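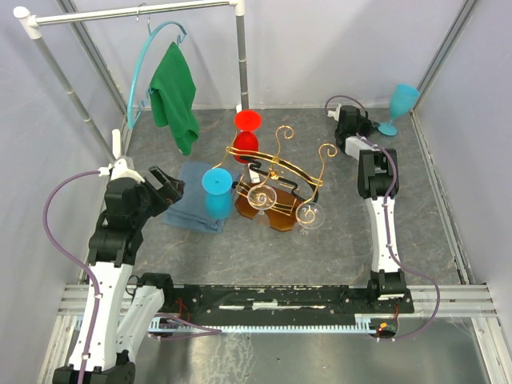

Textile Care Department

Home Products Care Guides Spare Parts Contact

Sondach Pressing Cloth

3 min read

The Sondach is a plain cotton pressing cloth for use between the iron and the garment. It protects wool, dark cotton, pleats and printed fabric from shine and scorch marks. We have sold it since the Prurnska shop opened, and the weave has changed once in that time, when the first mill closed.

The cloth is sold in two sizes. The small one is 500 mm square and suits collars, cuffs, pockets and trouser creases. The large one is 1000 mm by 786 mm and covers the front of a jacket or a full skirt panel in one go. The odd width comes from the loom. We hem the two cut sides and leave the selvedge on the others, where it lies flatter than a hem would.

Color is undyed only. We are asked for white every year, but bleached cotton yellows faster under heat and the bleach can carry over to dark wool. The cloth comes washed once and will shrink slightly in its first two home washes.

Using the cloth

Wash it before first use, without softener. Softener leaves a film that can mark the garment and the iron plate.

For wool, dampen the cloth, wring it out hard and lay it flat over the area. Lower the iron, hold it for a few seconds and lift. Sliding the iron drags the cloth and sets a crease where you don't want one. For cotton, use the cloth dry on the dark side of the fabric and dampen only the stubborn parts. For prints and transfers, use it dry, on low heat, from the back of the fabric.

Keep a separate cloth for interfacing. Glue that gets onto a pressing cloth will come off on the next garment.

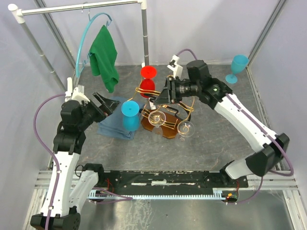 Folded cloth on a dark gray tabletop.

Storage

Fold the cloth loosely once it is completely dry. A hard fold left for months will show as a line, and that line can print through onto fine wool. Mariann Takács, who runs our repair bench, rolls the large size around a cardboard tube and keeps it on the shelf above the ironing board. Either method works.

Replace the cloth when it turns brown in patches or when you can see light through the middle. A worn cloth can be cut down for sleeve work.

What is in the pack

One cloth, a paper care card and a cotton tape loop for hanging. The loop is not sewn on. Attach it at a corner by hand if you want it.

Workrooms and schools

Bundles are made up to order from the large size. The October production run is 3000 cloths, and bundle orders are filled from it first. Single cloths stay in stock through the year. For bundle prices, write to Ferenc Halász in the order office and say whether you want the tape loops left out.

Returns

Unwashed cloths can be returned in the original wrapper. If a hem opens in normal use, send the cloth back and we will resew it. Scorch marks are not covered.

Related items

Asov Sleeve Board
Simon Spray Bottle
Wool Pressing Mat, Small
Cotton Tape by the Roll
Care Guide: Pressing Pleats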